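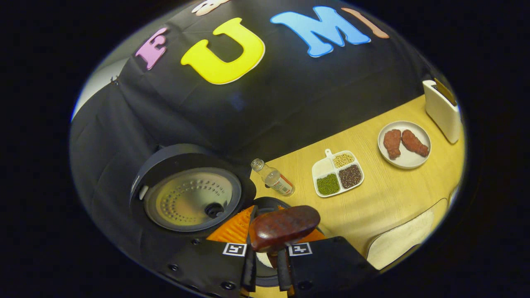
Foam letters up on the black cloth, rice cooker open in front.

Rice, again

OK so the rice piece. I promised it in the last issue and then ran out of room, and then ran out of time, so it's going in now and it's going in fast. 28 July 2023 and I still have two pages to lay out after this one.

The question came from Tsegereda Adugna, who wrote in after the spring supper to ask why her rice at home is gluey on the bottom and hard on top. Same bag as we used. Same amount of water, she thinks. I wrote back with three lines and she wrote back with eleven more questions. Fair enough. Most of what follows is answers to those.

Measuring. Use the cup that came with the cooker if you still have it. It is smaller than a regular kitchen cup, and the lines on the inside of the bowl go with that little cup and no other. Lost yours? Weigh it instead. For four people I do 300 grams of dry rice. Eight hungry people, 700, and you will have some left, good.

Washing. Yes. Cold water, swirl with your hand, pour off, do it again. Three times for white rice, sometimes four. Doesn't need to run perfectly clear. Brown rice one quick rinse. Parboiled I don't bother and have never been sorry.

Soaking is where people argue. Dineo Joubert soaks her basmati half an hour and says anything less is a waste of good rice. I soak mine when I remember. Long grain does come out longer if you do it, I will give her that. Drain it well after or you are adding water you didn't count, and then you are Tsegereda with the gluey bottom.

Water. For washed white long grain I go a little under the line. Short grain, right on it. Old rice from the back of the cupboard wants more, new rice wants less, and the bag will not tell you which one you've got. Write down what you did on the first pot from a new bag. I put it on a bit of tape on the lid of the jar.

Hard on top — almost always the lid. Either it got lifted to look, or the rice was piled up in a hill before it started. Shake the pot flat. Leave it shut. When the switch pops up leave it shut again, ten minutes, longer if it's a big pot. Then fluff from the sides in, with a paddle or a wet wooden spoon, not a fork if the bowl is nonstick.

Cleaning, quickly. The inner lid comes off on a lot of cookers and a lot of people don't know that. Check the booklet. If it does come off, wash it every time, the starch gets in the little vents and goes sour. If teh whole kitchen smells like old rice that's where I would look first. Wipe the outside of the bowl dry before it goes back on the plate, too.

Leftovers. Spread it on a tray so it cools quick, into the fridge inside the hour, eat it the next day. Don't leave the pot sitting warm overnight with the switch off. Cold rice makes better fried rice than fresh, so cook extra on purpose.

Several of you asked for the tomato rice from the supper. One onion, cooked slow in oil. Two cloves of garlic, a spoon of paste, a chopped tomato, salt. Cook it down till it sticks a bit. Into the cooker with 300 grams washed rice, water to a little under the line (the tomato brings its own). Bay leaf if you have it. Press the button. Dineo adds peas at the end and shuts the lid on them for five minutes, I leave them out becuase of the kids' table.

Next time lentils, if I get to them. If not, October. Send rice questions anyway, I have opinions on brown rice that didn't fit here.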